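Ticket 449 - Tremor log in Lunen stops saving after the evening dose
Status: open
Opened by: Zoia Pavliuk
Last update: 13/10/2020

Hi again, me with the disappearing entries. I keep the Parkinson's diary for my dad, and his nurse, Yevdokiia Kovalchuk, goes through it with us at every visit, so I'd love to get this fixed before the next one.

What happens: I log his morning and midday doses in Lunen and they save fine. Then I put in the evening dose, rate the tremor, add a note and hit Save. The little wheel spins, the screen goes back to the day view, and the note is gone! The dose is there, the tremor score is there, just no note. It started in September, right after the update.

What I've tried so far:

Logged out and back in. No change.
Deleted the app and put it back on. I lost my reminder times (grr) and the notes still vanished.
Used dad's tablet instead of my phone. Same thing.
Turned off the sync with his Temberg wristband. The note stayed that night, so I got all excited, and the next night it was gone again.
Wrote a really short note, just "ok". That one saved, 3 nights in a row.

So now I'm wondering about length. I pasted the same note in again and chopped bits off the end until it stuck - anything up to 90 characters stays, anything longer disappears. Mornings don't seem to care how long I ramble.

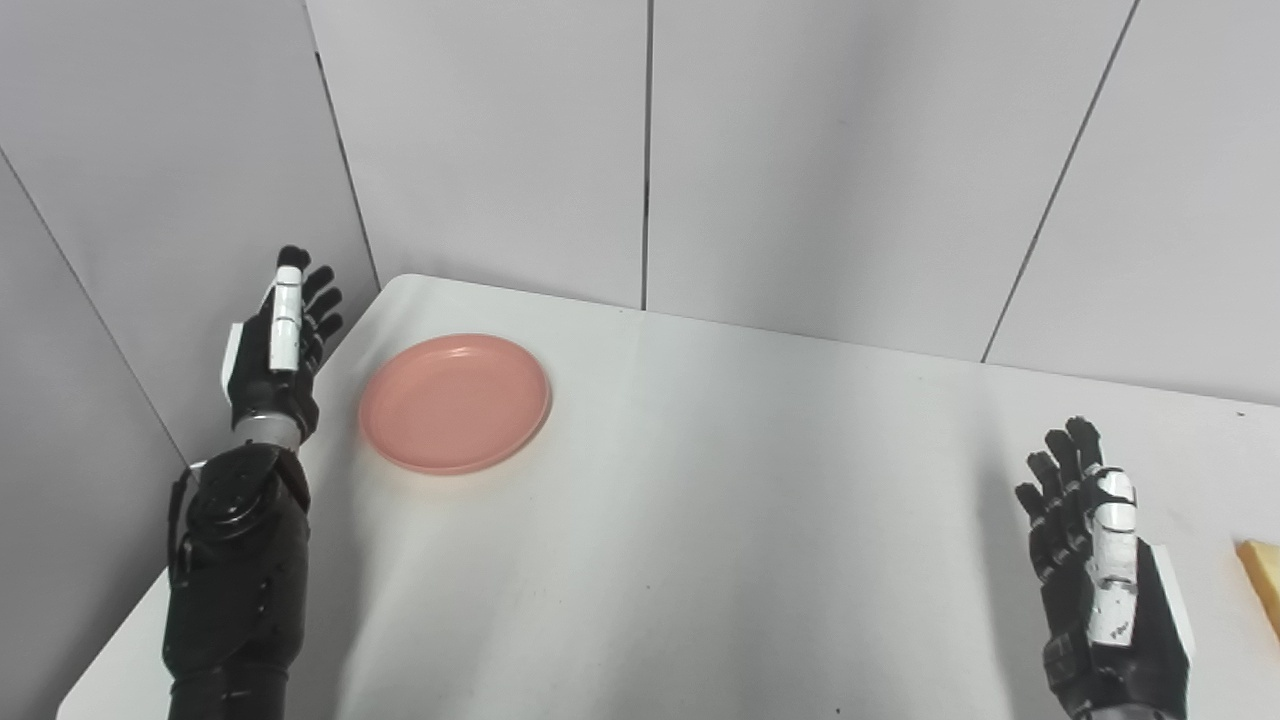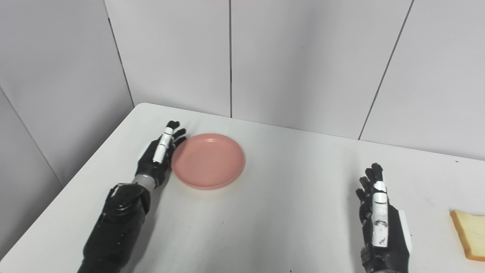
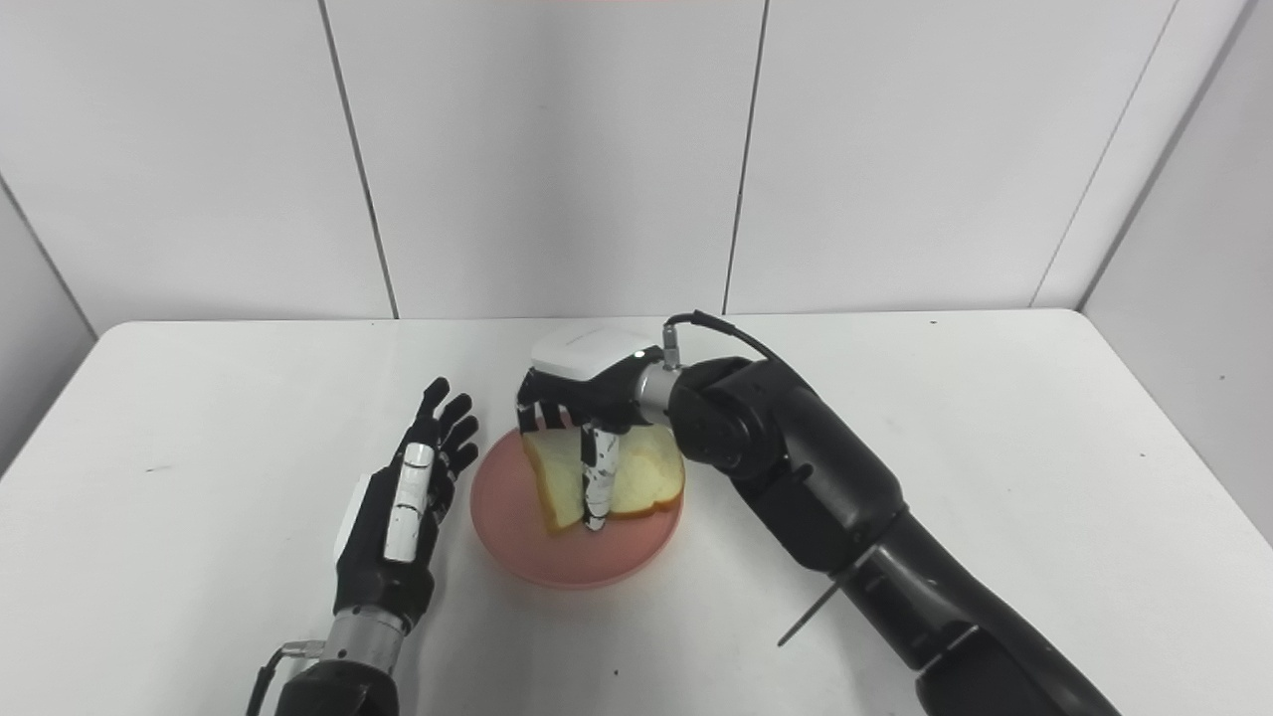
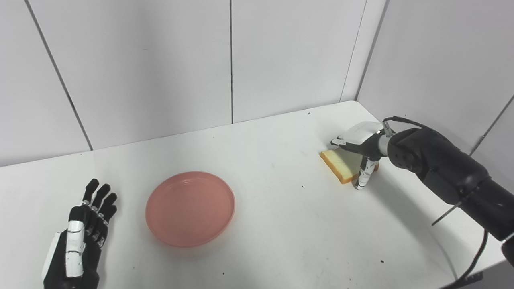
Back to the notes, I really do need the longer ones. Yevdokiia wants to know how he manages at meals, and "ok" tells her nothing. A slice of bread on a round pink plate, like the one with the finger pushed down into it, would be a whole paragraph for us: which hand he used, if he could keep hold of it, how long after the pill. I can't squeeze that into 90 characters. For now I'm writing evenings in a paper notebook and typing them in under the morning entry, but then the times are wrong on the Sirko report.

Could someone at Suluvov check if the evening form has a different limit? And can the 7 notes I lost last week be brought back? I can send the export file if you tell me where.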